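Kitchen Lids and Small Breakfast Appliances - README

Last updated: Wednesday, May 22, 2019
Maintained by: Stojan Janevski
Project name: Pallik

What is in this folder

Pallik is a set of notes and pictures of glass lids, small pots and countertop breakfast appliances. It covers 63 household items in 3 groups: lids and covers, pots and pans, and combination appliances. The combination group is the smallest, with 9 items.

The notes were written for people who sort, label or describe kitchenware and need to know which piece goes with which. Lids are the hard part. They get separated from their pots, and a lid with no pot next to it is often entered as a plate or a dish.

Lids and covers

Clear glass is listed as "clear" even when the surface below gives it a gray cast. On brushed metal the grain of the work surface comes straight through the glass, and so do smudges on the metal. Do not enter these as marks on the glass. If you can't tell which side a smudge is on, leave the field blank.

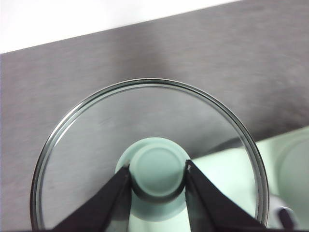

Rim and center are entered separately. The rim field takes "metal", "glass" or "unsure". Reflections make a glass edge look like metal from straight above, so use a side view for this field if there is one. Color for the center piece goes by the nearest name on the color sheet - mint, teal and pale green are three different entries, and the same part can shift from one to another between views. Enter what you see in each view and let the item record hold both.

Combination appliances

An item goes in this group if two or more cooking parts share one base. The base is described first, then the parts from left to right. A closed compartment is entered as "closed" with its cover shape, and nothing is guessed about the inside. Feet are noted if they show. Seams on the front are noted too.

Pots that sit on a shared base stay with the appliance and do not get their own number. Food is noted in general words, such as "bread or sausage, unsure".

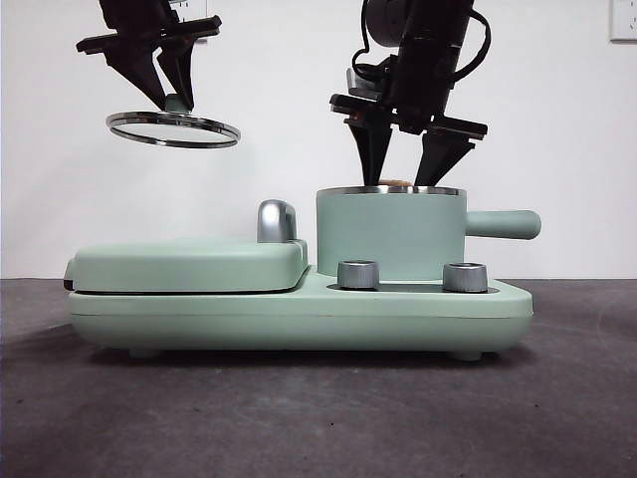

Mint-green breakfast appliance on a gray tabletop, with the round glass lid raised and something tan in the pot.

File layout

items.csv - one row per item
views.csv - one row per picture, with the item number
colors.txt - the color sheet
notes.txt - free text, up to 3 lines per item

Known problems

The first version, from March, had the Demier and Nikolaidis shelf lists merged under one heading. They are separate again. Some rows from the Tellus list still have no rim entry.

Lid sizes are missing throughout. They will be added when the items have been measured by hand.

Corrections go to Stojan Janevski. Please give the item number and the name of the field.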